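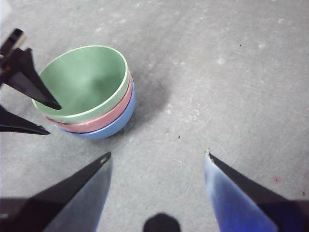
December, 07:40. Pukholm site, small mammal room.

Feed trial on the harvest mice, third week. Changed over to the Parkora pellet in the east tanks and left the west tanks on the old seed mix. Room temperature steady overnight. The humidity logger had dropped off the network again, so the overnight humidity trace has a gap in it.

Activity counts from the beam sensors, midnight to six:
East tanks 342
West tanks 421

The difference is in the same direction as last week but I would not read much into it yet. Tank 8 is still in the west total and its lower beam double-triggers when bedding is piled against the emitter. Need to decide whether to drop tank 8 or mask the lower beam for the whole run. I favour masking, as otherwise the groups are uneven.

Pellet refusals: the east animals are taking the pellets but leaving a fair amount of dust, which goes through the mesh and gets weighed as uneaten food only if someone sieves it. It was not sieved on the first two mornings. Those intake figures are therefore too high and I have marked them as such in the sheet. From today: sieve, weigh both fractions, enter both.

Nest checks done without handling. Three nests in tank 5 where there was one at the last check, all woven above the mid shelf. One adult was sitting in the newest and did not leave when the lid was lifted. No litters seen, but I did not open anything.

09:15. Barnus unit phoned about the video. They want the same timestamps on both sets before they score the climbing bouts. Our clock is three minutes ahead of theirs. Left ours alone for now - changing it in the middle of a run would be worse - and noted the offset on the cover sheet.

Daher balance drifting on the low range. Recalibrated, then checked with the test weight before and after the session. Fine both times. If it goes again it should be sent off and the spare used.

To do
Reseat emitter, tank 8
Order finer mesh for the trays
Put the logger on a fixed address
Re-enter week one refusals with the dust flag
Ask Barnus which tail-hang postures they count as a separate bout

Next weigh-in as per the wall chart, before lights on.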